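We use cookies to remember your preferences and show you stories you might like. Accept all | Manage settings

In praise of the best room

My grandmother had a room we weren't allowed to sit in. It was at the front of the house, it had a clock in it, and the door was kept shut so that the dust wouldn't get any ideas. We went in at Christmas and for funerals. The rest of the year it just sat there being lovely, a few feet from the kitchen where all eight of us were eating our tea off our knees.

I've been thinking about that room a lot, having spent January in and out of other people's sitting rooms for this magazine. I started in Kovton, where the big old terraces go up the hill from the harbour, and I was meant to be writing about paint colours. I did look at the paint. But what I kept coming home and talking about was the furniture, and one sort in particular: the full matching suite, the kind with scrolls and tassels and a pattern you could get lost in for an afternoon.

You don't see it much in magazines like ours (I know, I know). For years we've been showing you pale sofas on thin legs, one lonely branch in a jug and a blanket nobody's allowed to straighten. I have a pale sofa on thin legs myself. It cost 900 pounds and it's like sitting on a well-bred plank.

Then I went to Drunard on a Tuesday morning and walked into a room that made my plank look very sorry for itself. Damask on everything! Beige and brown, great big flowers and curling leaves, with black arms that roll over at the ends like the top of a cello. I'd come straight from a house where the owner had apologised to me for owning a cushion. I could have cheered.

The thing about a room like that is that it's properly lived in, too. It has a bin. It has tissues on the table. My grandmother would have had a fit, but I think a best room that gets used every day is a far better thing than one with the door shut, and I'd like to spend the rest of this page persuading you of it.

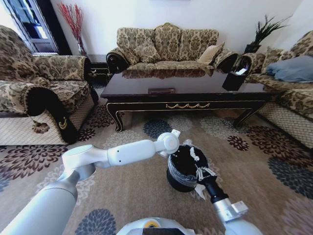
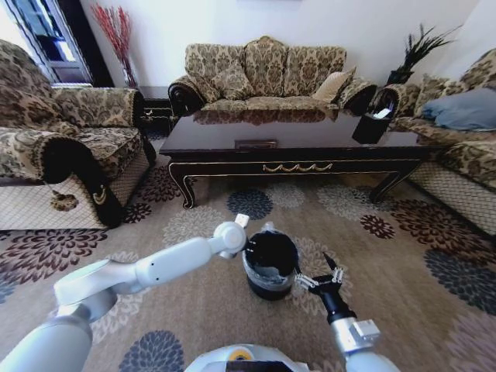
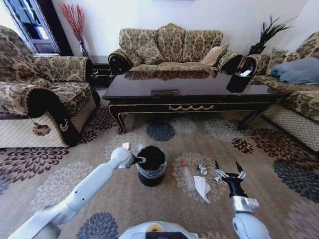
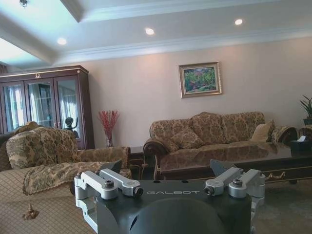 The damask suite in the sitting room at Drunard.

Let's start with the pattern, as that's what frightens people. The old advice is to have one patterned thing and keep the rest plain, and I followed it for most of my adult life. What I've come round to is that a big pattern settles down when there's a lot of it. One damask armchair in a white room shouts. Several pieces in the same cloth turn into a sort of background, and your eye goes off and finds other things to enjoy – the gold on the edge of a coffee table, say, or a tall vase of red branches in the corner doing absolutely as it pleases.

The plain cushion helps. I noticed it straight away in Drunard, a beige one leaning against the arm of the middle sofa, and I've since gone home and tried the same trick on my mother's floral settee. It works a treat. You want it in a colour that's already in the cloth, and you want it a bit wonky. A cushion set dead straight looks as if it's waiting to be interviewed.

Then there's the rug. I'd have said, before this winter, that a flowery rug under a flowery sofa was asking for a headache. But the one there had its flowers well spread out on beige, in maroon and navy and dark brown, and it held its own against all that upholstery without picking a fight. The flowers on the floor are round and separate and the ones on the sofas ramble about, and I think that's the secret of it. If you're choosing one, take an arm cushion to the shop with you and chuck it on the floor. They'll have seen worse.

Now, tassels. I am fully in favour of tassels. A friend's cat is even more in favour of them, and that's a thing to think about before you spend any money. The upholsterers at Jugah, where I spent a very happy hour with my hands in the trimmings drawers, told me they replace more tassels than they do seat springs, and that most of them go missing in the hoover. They keep 30 browns in stock. I held every one of them up to the light and couldn't have told you which was which, but apparently the customers can.

The shop has a pattern book from 1827 in a glass case by the till, and they were good enough to get it out for me. Half the pages are scrolls. Fat ones, thin ones, scrolls with leaves growing out of them, and a whole run of chair arms that I could have sworn I'd seen in somebody's front room the week before. It's a very cheering thought that people have been running a hand over the same curly bit at the end of an armrest for nearly 200 years while they wait for the kettle.

As for the glossy black coffee table, I'm of two minds. I love how it gives you the sofa back again, upside down and a bit blurry, so you get twice the damask for your money. I don't love what it does with fingerprints. If you've got small children you'll be at it with a cloth from morning till night. I grew up with one and the rule was a barely damp duster, then a dry one, always along the length, and no spray polish whatever the advert said. I still do my own desk that way and I couldn't tell you if it makes a blind bit of difference.

A tissue box in black, to go with the table, is a lovely touch and I've pinched the idea. Mine's only cardboard with a cover over it, but I feel like an ambassador every time I sneeze.

And the bin! We never talk about sitting-room bins in this magazine, and I'd like that to change. People will spend months on curtains and then walk through two doors to throw away a sweet wrapper. Get a small one. Get a black one, or whatever matches your table legs, and put a clear liner in it so you're not looking at a big frill of supermarket carrier bag. Then do the rounds once a day with it in your hand. Bottles, tissues, wrappers, whatever's been dropped on the rug, all of it in. Ten minutes before the evening news is my time for it, and I've got so attached to this little circuit that I get quite cross if somebody's done it before me.

Glass-fronted cabinets I'll save for another month, except to say that they want to be full. Skoltholm, who do the big reproduction ones in dark wood, will sell you lights for the inside, but I'd try standing yours where it picks up the window first. You get the curtains and the daylight in the doors and it doesn't cost you a penny.

I went back to my own house after all this and sat on the plank for a while with a cup of tea. Then I rang my mother and asked what had happened to Gran's chairs. They're in my cousin's garage under a sheet, and I'm going over with a van at the weekend.

Enjoying this? Our homes newsletter goes out every Tuesday. Sign up with your email address.

Comments (5)

plumstead_pat
My nan's front room to the life. We were allowed in with our shoes off and our hands behind our backs.

Greenbaize
Disagree about spray polish, have used it on a black lacquer table for years and it's fine. Agree about everything else, especially the bin.

mrs_tuffet
Could you say where the rug is from please? I have been looking for one with navy in it for ages and everything in the shops is grey.

hallway_hermit
Lovely to see some pattern for once!! Please do the cabinets piece soon, I have one I can't get rid of and would like to be told I'm right to keep it.

Greenbaize
Also the cat has had all four of our tassels. Left only the little knots.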